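Pollow Tap Hardness Readings

Readings of total hardness, chlorine and temperature taken at household kitchen taps in the Pollow supply area. The data is published as flat CSV files with one lookup table. Last revised 26 November 2024.

Contents

readings.csv – one row per sample
sites.csv – one row per household tap, location reduced to supply zone
kits.csv – lot and expiry of the reagents used
notes.txt – free-text remarks entered with the samples, lightly edited
CHANGES.txt – corrections since the first release

All files are UTF-8 with comma separators and a header row. Decimal mark is a point. Empty fields mean no value was recorded; zero means zero was recorded.

Coverage

The area is split into 4 zones, named after the reservoir or pumping station that feeds them: Vundov North, Vundov South, Paulík and Mill Lane. There are 25 taps per zone, 100 in all. The zone boundary between Vundov North and Paulík moves when the Paulík pumps are down for service, so the zone column gives the normal feed and feed_actual gives the feed on the sampling date. Use feed_actual for any comparison between sources.

Private wells are excluded. So are taps behind a softener, unless the household has a bypass and the sample was drawn through it. These rows have bypass set to 1.

Sampling

Samples are taken from the cold kitchen tap, never from the bathroom or a garden outlet. The tap is run for 3 minutes before a flushed sample and not at all before a first-draw sample. The draw column holds F or D. Sample containers are those supplied with the Govier kit. Food containers and drinking bottles are not accepted, even when clean, as detergent film shifts the endpoint of the titration.

Between samples the kit vial and its cap are rinsed in the water to be tested and emptied fully. They are not wiped on the inside. The outside can be dried with any cloth.
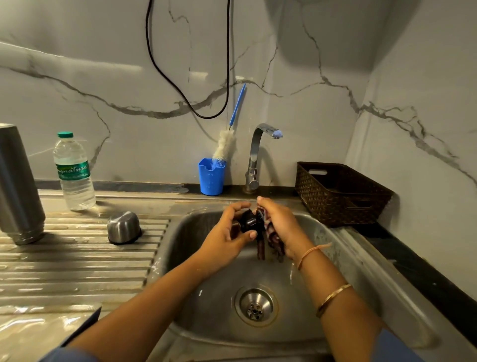
Fields in readings.csv

sample_id: integer, unique, not reused after deletion
site_id: key to sites.csv
kit_id: key to kits.csv
taken: local date and time, no time zone suffix
draw: F for flushed, D for first draw
hardness: total hardness in mg/L as calcium carbonate
drops: raw drop count from the titration
cl_free: free chlorine, mg/L, read from a color card
temp_c: water temperature in degrees Celsius at the tap
feed_actual: source on the sampling date
bypass: 1 if a softener was bypassed, otherwise 0
flag: quality code, see below

The hardness column is computed from drops and the factor in kits.csv. If you recompute it, read the factor from the row for that kit lot. Lots differ slightly, and one January lot was relabeled after delivery. The old label is kept in kits.csv as lot_printed.

Quality codes

0: no known problem
1: endpoint unclear, count repeated and the second count kept
2: reagent past its printed expiry
3: first-draw sample taken after the tap had been used that morning

Code 3 is self-reported and certainly incomplete. A household tap gets used for many things before anyone thinks of sampling, and a single bottle filled early in the day is enough to spoil the standing time.

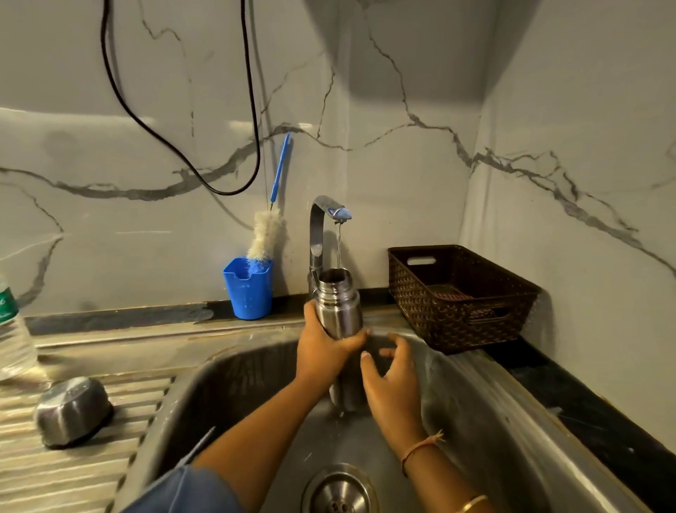
For work on standing time or on metals picked up from house plumbing, drop all first-draw rows with code 3 and treat the rest with caution. Flushed samples are not affected by this and can be used as they are.

Known issues

The chlorine color card is coarse. Values fall on the printed steps only, and readers differ in how they judge the two palest fields. Do not average cl_free across households without checking the spread.

Temperature was added after sampling had started. More than 100 of the early rows have no temp_c value.

Fitted aerators were left in place. Aerator type is not recorded, and neither is the age or material of the pipework.

Mill Lane has long gaps in the summer. The rows were not filled or interpolated.

Privacy

Addresses are not included. Site numbers were shuffled before release and do not follow street order. Remarks in notes.txt that identified a household have been cut.

License and use

The files may be copied, changed and redistributed with credit to Pollow Tap Hardness Readings. The readings come from drop-count kits and have no standing as a compliance test of the supply. Corrections should quote the sample_id and the column concerned.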